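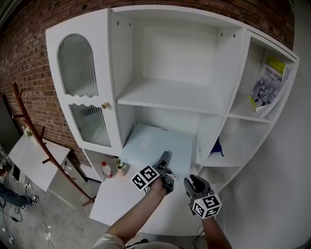 いつ捨てるかを決めずにしまった書類は、結局いつまでも捨てられず、探すこともできなくなっていく、とアルフレド・ガラン氏は言う。取材の冒頭、文書の保存とは何をする仕事なのかという当方の問いに対する、最初の答えであった。続けて同氏は、保存の話をするときは廃棄の話から始めることにしている、と述べた。

テルクポート文化財団は、前身の三つの団体が統合されて発足した法人である。統合に伴い、それぞれの団体が作成し、あるいは受け取ってきた文書が一か所に集められた。集められた文書は27年分に及び、背表紙のないもの、作成部署の分からないもの、同じ標題で内容の異なるものが混在していた。ガラン氏は統合の翌年から文書管理室長を務め、目録の作成、保存期間の設定、職員研修の三つを所管している。本稿は、2020年11月7日に財団の本部事務所で行った聞き取りを編集部がまとめたものである。

なぜ目録から始めたのか

統合直後の財団では、まず書庫を整えるべきだという意見が強かったという。箱をそろえ、棚に番号を付け、温度と湿度を管理する。いずれも必要な作業であるが、ガラン氏はその前に目録を作ることを求めた。

「箱に入れてしまうと、人は片付いたと感じます。箱の中に何があるかを誰も知らない状態で片付いたと感じるのが、いちばん困るのです。目録のない箱は、開けて中を読むまで内容が分かりません。開けて読む時間が取れないから箱に入れたわけですから、たいていはそのままになります」

目録の作成には、当初の見込みを大きく超える時間を要した。1冊のファイルに複数の案件が綴じられている場合、これを1件と数えるか、案件ごとに分けて数えるかで件数は変わる。財団では、決裁が別に行われたものは別の件として扱うこととし、この基準に従って数えた最初の目録の登載件数は3,381件となった。

「件数そのものに意味があるかと聞かれれば、あまりありません。ただ、数が決まると、翌年に増えたのか減ったのかを言えるようになります。前身の団体では、それを言える人がいませんでした。増えていることは皆が知っていましたが、どの部署の、どの種類の文書が増えているのかは分からなかったのです」

目録の項目は、標題、作成年度、作成部署、形態、所在、保存期間の満了時期とした。内容の要約を加える案もあったが、要約を書く職員によって粗密が大きく異なることが試行の段階で明らかになり、見送られている。代わりに、標題の付け方を統一することに力が注がれた。

「『打合せ資料』という標題のファイルが、最初の月だけで一つの棚を埋めました。作った人には分かるのです。何の打合せか、いつの打合せか、自分の頭の中にありますから。三年たつと本人にも分かりません。標題には、何について、誰と、いつの年度に、を必ず入れてもらうことにしました。長くなりますが、長い標題で困ったという苦情は受けたことがありません」

標題の見直しに当たっては、旧来の標題を消さずに残すことも定められた。古い決裁文書や往復の書簡では、当時の呼び名で別の文書が引用されていることが多い。新しい標題だけを残すと、引用元をたどる手掛かりが失われる。目録には旧標題の欄が設けられ、検索ではどちらの標題からも同じ文書に行き着くようになっている。

保存期間をめぐる議論

目録の作成と並行して進められたのが、保存期間の設定である。財団の規程では、文書を永年保存、7年保存、3年保存の区分に分けている。この区分に至るまでには、各部署との間で長い調整があった。

「どの部署に聞いても、最初は全部永年だと言います。捨てて困るよりは取っておいたほうがよいという気持ちは自然なものです。そこで、永年保存にする場合は、50年後に誰がこれを読むと思うかを一行で書いてください、とお願いしました。書けるものは永年にします。書けないものについては、もう一度相談します」

この方法により、永年保存を希望する文書は大幅に絞り込まれた。残ったのは、設立に関する文書、土地と建物に関する文書、理事会の議事録、所蔵資料の受入れに関する文書などである。事業の実施に関する文書は、成果をまとめた報告書を永年保存とし、その過程で作成された資料は7年保存とする整理が基本となった。

もっとも、例外は少なくない。ガラン氏が例に挙げたのは、ヘンダ地区で行われた民俗調査の記録である。調査報告書は刊行されており、過程の資料は規程上7年で廃棄の対象となる。しかし、聞き取りに用いた手書きの用紙には、報告書に採録されなかった方言の語形が多数書き込まれていた。

「規程どおりに処理すれば廃棄です。満了の一覧を見ていて、念のため現物を開きました。余白に、語形と、話した方の生まれた年代と、どういう場面で使う言葉かが細かく書いてありました。報告書を書いた方は、本題から外れると判断して載せなかったのでしょう。判断として正しいと思います。ですが、用紙のほうは永年に移しました」

この経験を踏まえ、財団では満了を迎えた文書について、一覧表による確認に加えて現物の確認を行うこととした。確認は毎年9月に実施され、作成部署の職員と文書管理室の職員が二人一組で当たる。作成部署の職員だけでは思い入れが先に立ち、文書管理室の職員だけでは内容の価値が見えにくい。二人の判断が分かれた文書は一年延長し、翌年に別の組が改めて確認する。

「延長は一度までです。二度目に分かれたら残します。迷う文書を毎年同じように迷い続けると、確認そのものが形だけになってしまいますので」

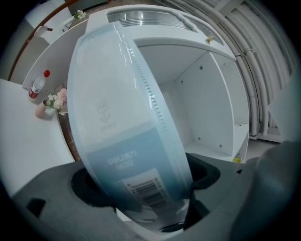
紙と電子の間で

近年、財団で新たに作成される文書の多くは、初めから電子の形をとっている。起案も決裁も画面の上で行われ、印刷されるのは外部に提出するものと会議で配付するものに限られつつある。保存の原本を紙とするか電子とするかについて、ガラン氏の考えは明確であった。

「決裁を受けた形が原本です。電子で決裁を受けたものは電子が原本、紙に押印を受けたものは紙が原本です。途中で変えません。紙を読み取って電子にしたものは、便利な写しとして使いますが、写しは写しです」

同氏がこの原則にこだわる背景には、前身の団体での苦い経験がある。ある時期、保管場所の不足を理由に、紙の文書を読み取って原本を廃棄する方針がとられた。数年後に電子データを確認したところ、裏面の書き込みが読み取られていない文書、付箋で本文が隠れたまま読み取られた文書が相次いで見つかった。紙はすでになく、隠れた部分を読む手段は残っていなかった。

「作業をした人を責めることはできません。短い期間で大量に処理するよう指示されていたのです。裏面があるかどうかを一枚ずつ見る時間は、計画に入っていませんでした。計画を立てた側の問題です」

現在の財団では、読み取りの作業を行う場合、事前に付箋と綴じ金具を外し、裏面の有無を確認する工程を独立して設けている。読み取り後の画像は、作業した者とは別の職員が原本と突き合わせる。突き合わせの対象は全数である。抜き取りによる確認も検討されたが、欠落が特定の種類の文書に偏って生じることが分かり、抜き取りでは見逃すおそれがあるとして退けられた。

外した付箋の扱いについても定めがある。日付や指示が記されたものは、貼られていた位置を記録した上で、中性紙の封筒に入れて当該文書の直後に綴じる。何も書かれていない付箋は廃棄する。粘着剤は長い年月のうちに紙を変色させるため、もとの位置に貼り戻すことはしない。

電子文書についても課題は多い。ガラン氏が最も懸念しているのは、形式の古さよりも、保存場所の分散である。部署の共有領域、個人の端末、電子郵便の添付など、同じ文書の少しずつ異なる版が複数の場所に置かれている。決裁後の最終版がどれであるかは、担当者が在籍している間は尋ねれば分かるが、異動や退職の後には判別が難しくなる。

「名前に『最終』と付いたものが四つあったことがあります。『最終』『最終2』『最終修正』『最終確定』です。中を見ると、決裁を受けたのは『最終2』でした。他の三つは決裁の後に手を入れたものか、決裁に出さなかったものでした。調べるのに半日かかりました」

財団ではこの問題に対応するため、ルマンランと呼ばれる登録の手順を導入した。名称は、手順の原案を作成した部署が置かれていた建物に由来する。決裁が完了した時点で、起案者が最終版を所定の領域に登録し、目録の番号を付与する。登録された文書は以後変更できず、修正が必要な場合は新たな決裁を受けて別の番号で登録する。登録の後、部署の共有領域に残る途中の版は、起案者が3か月以内に整理することとされている。

「手順としては単純です。難しかったのは、登録した後は直せないということに慣れてもらうことでした。誤字を見つけると直したくなります。軽微な誤字は正誤の記録を添えればよいことにして、ようやく落ち着きました」

書庫の環境について

文書の多くは現在、本部事務所の書庫と、ノルトサイド分室の書庫に分けて保管されている。閲覧の頻度が高いものは本部に、永年保存の原本は分室に置くことを原則とする。分室は高台にあり、浸水のおそれが小さいことから選ばれた。

二つの書庫に分けたことで、文書の移動に関する記録が欠かせなくなった。本部から分室へ、分室から本部へと文書が動くたびに、目録の所在欄が更新される。運用の初期には更新の漏れが目立ち、目録では分室にあるはずの文書が本部の机上で見つかることもあった。

「運ぶ人が書く、と決めました。頼んだ人でも、受け取った人でもありません。運ぶ人は必ず一人いますから、そこに責任を置くと漏れが減ります。以前は、頼んだ人は受け取った人が書くと思い、受け取った人は頼んだ人が書いたと思っていました」

温度と湿度は朝と夕に記録している。自動の記録装置を置いているが、職員が書庫に入って数値を読み、記録簿に書き写す作業も続けられている。装置の数値だけを見ていては気付かない変化があるためである。昨年は、記録に入った職員が壁際の棚でかすかなかび臭さに気付き、配管からのわずかな漏水の発見につながった。被害を受けた文書はなかった。

箱の選定についても尋ねた。財団では永年保存の文書に中性紙の箱を用い、それ以外の文書は綴じ具の付いた通常のファイルのまま棚に並べている。箱はすべて同じ大きさとし、満杯にしないことを申し合わせている。

「詰め込むと、取り出すときに角が傷みます。逆に隙間が多すぎると、中で紙が反ってきます。新しい職員には、手のひらが縦に一枚入るくらい、と伝えています。人によって手の厚みが違うと言われますが、その程度の違いは構いません」
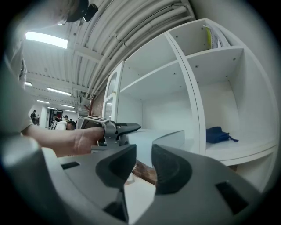

金具の扱いも書庫の環境と切り離せない。古い文書に残る金属の綴じ具は、湿度の高い時期に錆を生じ、紙に褐色の跡を残す。財団では永年保存の文書から順に金具を外し、綿の紐で綴じ直している。作業は一年を通じて行うが、湿度の高い時期には書庫の扉を長く開けておくことを避け、綴じ直しの対象をまとめて作業室に運んでから進める。紐の結び目は文書の背の側に寄せ、表紙に跡が付かないようにする。

「綴じ直すときに、順番が違っているのではないかと思うことがあります。日付が前後している、別の件が挟まっている。そういうときも、並べ替えてはいけません。当時の担当者がその順に綴じた理由が、あるかもしれないからです。気付いたことは紙に書いて、箱の内側に添えておきます」

研修で伝えていること

財団では、新たに着任した職員の全員に対し、文書管理の研修を行っている。以前は規程の条文を読み上げる形式であったが、受講者の評価は低く、研修後の登録の誤りも減らなかった。ガラン氏は形式を改め、古い文書を実際に探してもらう演習を中心に据えた。

演習では、受講者に短い問い合わせ文が渡される。外部の研究者や遺族、他の機関から過去に寄せられた問い合わせを、個人が特定されないように書き直したものである。受講者は目録を使って該当する文書を探し、回答の案を作成する。見つからない問い合わせも含まれている。

「見つからないという回答を書くのが、いちばん難しいのです。どこを、どういう言葉で探して、なかったのか。それを書けば、相手の方は次にどこを当たればよいか考えることができます。ありませんでした、の一行だけでは、探したのかどうかも伝わりません」

演習の後半では、受講者自身が過去に作成した文書の標題を持ち寄り、互いの文書を標題だけから当てる時間が設けられる。自分の付けた標題が他人に伝わらないことを経験すると、その後の登録の質が目に見えて変わるという。研修の資料は毎年改訂され、前年に寄せられた質問と回答が巻末に加えられる。

研修に対する要望として多いのは、時間の短縮である。業務の繁忙期と重なる部署からは、半日の研修を分割してほしいとの声が寄せられており、財団では来年度から演習と講義を別の日に受講できるようにすることを検討している。講義については録画による受講も認める方向であるが、演習は引き続き対面で行う予定である。

利用する人々のこと

文書の閲覧を申し込むのは、財団の職員に限られない。郷土史の研究者、学校の教員、かつて前身の団体に関わった人々の家族など、申込者の立場はさまざまである。閲覧の可否は規程に基づいて判断され、個人に関する情報を含む部分には覆いを掛けて提供する。

ガラン氏は、印象に残る閲覧として、戦後間もない時期の行事の記録を求めて訪れた人の例を挙げた。求められた記録は目録にあり、文書も良好な状態で残っていたが、添付されているはずの参加者の名簿が綴じられていなかった。文書管理室は前後の年度のファイルを調べ、会計の証憑の裏に名簿が貼られているのを確認した。

「紙が足りなかった時代のものですから、裏を使っていたのですね。会計の文書は当時の規程では短い期間で廃棄してよいことになっていました。どういう経緯で残っていたのかは、調べましたが分かりません。閲覧に来られた方には、分からないということもそのままお伝えしました」

申込みから閲覧までに要する日数の短縮も課題となっている。分室にある文書を本部で閲覧する場合、運搬の便に合わせるため日数がかかる。分室に閲覧席を設けることが現在検討されており、席の配置と職員の体制について調整が続いている。

今後の予定

今後の取組としてガラン氏が挙げたのは、写真の目録の作成である。前身の団体から引き継いだ写真は、文書に貼付されたものを除き、いまだ目録に登載されていない。撮影の日も場所も記されていないものが多く、文書とは異なる記述の方法が必要になる。まずはヘンダ地区の調査に関する写真から着手し、聞き取りの用紙と照合しながら整理を進める計画である。

照合には、当時の調査に協力した地区の住民の記憶が頼りとなる。財団では来年度、地区の集会所に写真の複製を持参し、写っている場所や人について話を聞く機会を設ける。聞き取った内容は、話した人の氏名と日付を添えて記録し、推測によるものと確かな記憶によるものを分けて目録に記載する。

「急がなければならない仕事ですが、急いで書いた目録は後で直すのに倍の時間がかかります。分からない欄は空けておいてよいと言っています。空いている欄を見た誰かが、教えてくれることもありますので」

写真の目録の公開時期は未定である。文書の目録については、財団本部の閲覧室で印刷したものを見ることができる。閲覧を希望する場合は、事前に文書管理室への申込みが必要となる。

（聞き手・構成　編集部）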